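Zipper task for the spring showcase: which end do you hold?
Student Projects > Robotics Clubs > Manipulation 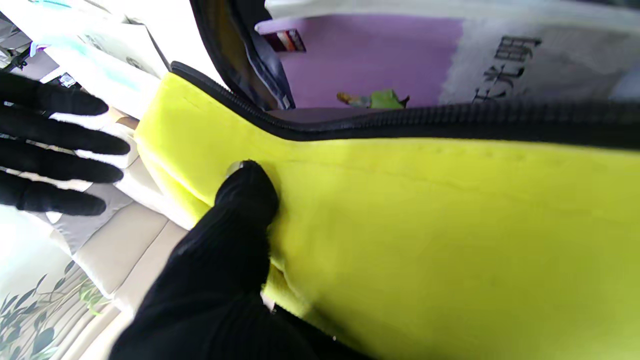
How many hands does a robot need to open a zipper on a soft case?
Two is the usual answer, one to hold the fabric near the zipper stop and one to pull. One hand can do it if the case is heavy enough or pinned against something.

katia_v
Joined: April
Posts: 36

I'm Katia Vitale, I run the after-school robotics club at Plakcombe. We have 11 students this year and one of the three groups picked "open a pencil case and take something out" as its project. The case is the yellow-green fleece kind with a black zipper along the top. The hands wear black knit gloves.

The group can't agree on where the holding finger should go. Half of them want it pressing down on the end of the case, on the fleece. The other half want to pinch the zipper tape itself. The first way is simple to code but the fleece gives a lot. The second way needs much better aim than we have.

Rules we set for ourselves: the case starts partly open, nobody touches it after the start, and each run gets 22 seconds. The showcase judges want to see seven runs in a row.

What have other clubs done?

gearbox_dad

Press on the end. We did a jacket zipper two years ago and spent most of the season trying to pinch the tape. Pinching looks better on video and that's all it has going for it.

One thing to check is how far from the zipper stop you are pressing. Too far along the case and the fabric bunches up between the finger and the slider, then the slider jams. We aimed for one finger width from the end.

mostlyservos

I don't agree with that. Pressing on the end works when the case is full. Once it's half empty it folds under the finger and the whole thing turns sideways. Soft cases are not jackets, a jacket is lying flat on a table.

What is inside yours, Katia? And is it always the same stuff?

katia_v

The students fill it from a box of odds and ends, so it changes. The load isn't fixed in our rules. I can see how that would matter.

gearbox_dad

mostlyservos, fair point about the load. I would still rather fix the load than go back to pinching.

Hekis

Student here, not a coach. We did this with a glasses case and a bag for our class project. A few notes from our log:

The glove matters more than we expected. A smooth glove slid on fleece. A knit one grabbed it, but then it also dragged the case along when the finger lifted. We had to add a short wait and a straight-up lift before any sideways move. Before that the case moved on nearly every run and the next step missed.

Do you know what surface you're on? We practiced on a hard table and then did the demo on a cushion, and all our press depths were wrong. The finger went down, the cushion went down with it, and the hand thought it had good contact when it had barely any.

katia_v

That is useful. We have been working on a padded seat with stitched panels, the beige one in the picture. I didn't think of it as part of the problem. The showcase has plain tables as far as I know.

Hekis

Then I would move to a table now. Or do both and keep two sets of numbers, but that gets old fast.

wirkine_fan

Has the club looked at the Wirkine force pads? They go under the glove at the fingertip. We use them and you can stop the press at a set force instead of a set depth. Then the cushion question mostly goes away.

mostlyservos

It doesn't go away. A cushion pushes back slowly, so you hit your force number late and the case has already shifted. It's better than going by depth, I'll give you that.

Also those pads are not cheap for a club with 11 kids.

wirkine_fan

You only need one, on the holding finger. The pulling hand doesn't need it.

mostlyservos

The pulling hand is exactly where I would want it. If the slider jams, you want to know before you pull the case off the table.

gearbox_dad

You can read a jam from motor current. Not precise, but good enough to stop and back up. No pad needed.

Back to the original question. Katia, let each half of the group run their own way. Same case, same load, same start, 36 runs each, and write down every failure with a reason. They will stop arguing after that, or at least argue about something new.

katia_v

I like that. We can do it over a few meetings. I'll have them fix the load first. The small toy figure can be the target for the take-out part, because they already like it.

Another question for everybody. The case has a dark lining that hangs in folds near the opening. Has anyone had the slider catch on the lining?

Hekis

Yes, all the time. Satin linings are the worst. We stopped pulling flat along the case and pulled slightly up, so the slider kept clear of the folds. It still caught now and then. When it did we backed up a short way and tried again, and that fixed most of them.

Some people tack the lining down with thread. Our teacher said that was changing the object and wouldn't count.

gearbox_dad

I'd say that counts. It's their own showcase and their own rules.

mostlyservos

If the judges hand you a different case on the day, you'll wish you hadn't sewn anything.

katia_v

They won't, we bring our own. But I agree with the teacher on this one. We'll leave the lining alone. I did get a second case at Meijer, different color, so the group can check that nothing depends on the yellow one.

wirkine_fan

Does the color matter to your vision code? A bright case with a black zipper is about as easy as it gets. A dark case with a black zipper is a different job.

katia_v

It does. They find the zipper by looking for the dark line across the case. The second case is light gray, so I think it will hold up. Navy would not.

mostlyservos

Watch your gloves then. Black glove near a black zipper, and your dark line may suddenly include a finger. We had that with a cable task. The code decided the zipper was as long as the hand plus the zipper.

katia_v

I just asked them and they have seen it. They thought it was a lighting problem. One student wants to switch to gray gloves and another wants to mask the hand out using the joint positions — that will be the next argument, I suppose.

Hekis

Mask it. You know where your hand is anyway. Gray gloves and a gray case will get you the same trouble the other way around.

katia_v

Good catch on the gray case. I'll post the run sheet when both halves are done.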